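Signal Flags for the Trernard School Field Day
Project report, Design and Community course
Group members: Trinidad Sarmiento, Vivek Thakur, Tadhg Corrigan
Course instructor: Ramesh Gautam

1. Background

The Trernard field day brings 556 students onto one large playing field for most of a morning. The students move between 11 activity stations. In past years the change from one station to the next was announced with a whistle and a handheld speaker. Station leaders at the far end told us they often missed the announcement, and groups left at different times.

Brijesh Nigam, who runs the field day, asked our course for a system that did not depend on sound. We chose small handheld flags. They are cheap, they can be stored in a drawer, and a station leader can hold one while doing something else.

2. Aims

We wanted a set of flags that could be told apart across the field, a short code that a new helper could learn in one briefing, and a way of storing the flags so that they would still be usable the next year. We did not try to replace the whistle for emergencies. That stays as it is.

3. Choosing the colors

We began with a list of colors and crossed out the ones that gave us trouble. White was hard to see against the sky on a cloudy day. Yellow was fine close up but looked too much like the lime green when the sun was behind the person holding it. Orange was confused with red by two of the people we asked.

That left red, lime green and dark blue. Red means stop and stay where you are. Green means move to the next station. Blue means the station needs help or supplies. We had first planned a separate meaning for a second blue, but Vivek pointed out that two dark blues would never be told apart at a distance, so blue has one meaning only.

4. Background test

A flag is easy to see on a plain surface. At the field day it will be held in front of grass, trees, jackets and a lot of moving people. Before going outside we wanted a quick indoor check against something busy. We used a large printed cloth with a painted design, one side yellow and green like a wheat field and the other side deep blue with birds. We laid flags on it and looked at which colors still stood out.

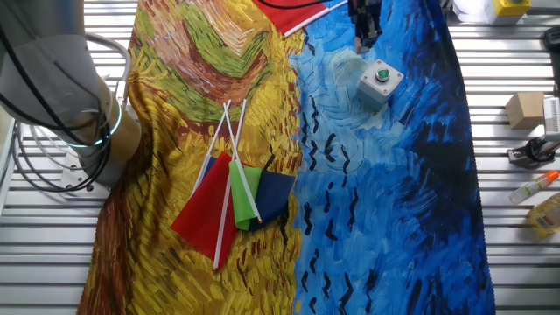
Figure 1. Red, lime-green and dark blue flags on the printed cloth, near the line between the yellow and blue sides.

Red was the easiest to find for all three of us, on either half of the cloth. Lime green did well on the blue side. On the yellow side it was weaker, though the edges of the flag were still clear. Dark blue was the reverse. It showed up well on the yellow and was poor on the blue.

We also learned something about handling. When several flags are put down in a pile, the cloth of one covers the next, and you have to go by the sticks to know how many you have. A leader who picks up a flag in a hurry could take the wrong one. For this reason the final kit keeps each color in its own sleeve.

5. Outdoor test

The outdoor test was done in February on the playing field at Toltatdale. Tadhg stood at the far goal line and held up flags in an order the rest of us did not know. Trinidad and Vivek wrote down what they saw from 51 yards away, then compared their sheets with his.

Red and green were read correctly every time. Blue was missed twice, both times with the dark hedge behind it. Waving the flag slowly from side to side fixed this. We added it to the code, so blue is always waved and the other two are held still.

Wind was a bigger problem than color. In light wind the small flags hung down along the stick. Tilting the stick helped more than lifting it higher.

6. Storage

The sleeves were sewn from leftover curtain lining, one for each color. Flags go in stick first. We ironed the creased ones on low heat through a dish towel. The sleeves hang on a hook inside the equipment closet, next to the cones.

7. Problems and changes

Our first order form left out spare flags, and we had to add them later. The briefing card was too long at first and has been cut to one side of a postcard. We did not test the colors with anyone who is color-blind. Mr. Gautam raised this at our review, and red and green is a known difficult pair. Keeping green moving in a circle is one option, but we have not tried it outdoors yet.

8. Next steps

Trinidad will run the circle test before the end of the term. The finished kit and the cards go to Brijesh Nigam with a copy of this report.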